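Chapter 2
Sorting and Storing: A Place for Every Piece

If you have ever helped an aunt or a neighbor clear out a garage, you already know a good deal of what we'll cover in the next 36 pages, and I hope you'll let yourself enjoy it! Sorting is old, comfortable work (my first teacher, Margit Illés, did it with the radio on), and it begins with the container. A divided bin gives you a side to take from and a side to fill, and so you always know how far along you are. Blocks, bars, bobbins, it hardly matters what goes in, as long as you settle on your groups first, by color, say, or by length.
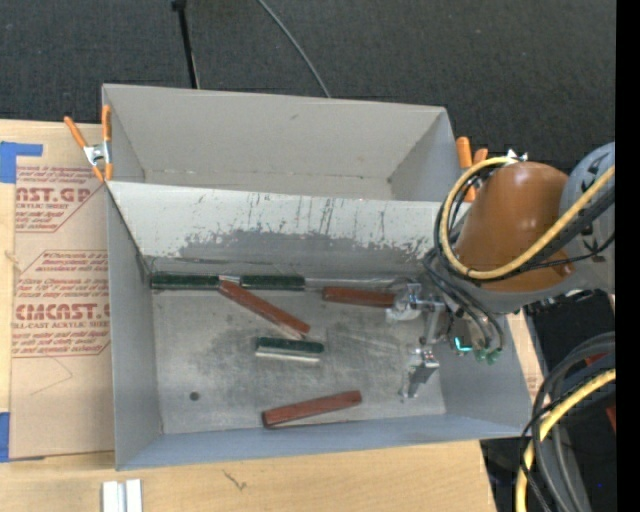
Color is where most beginners start, and we'll start there too, before moving on to size in Section 2.2. Keep a notebook handy as you read, and have a few small things from your own drawers within reach, all mixed together.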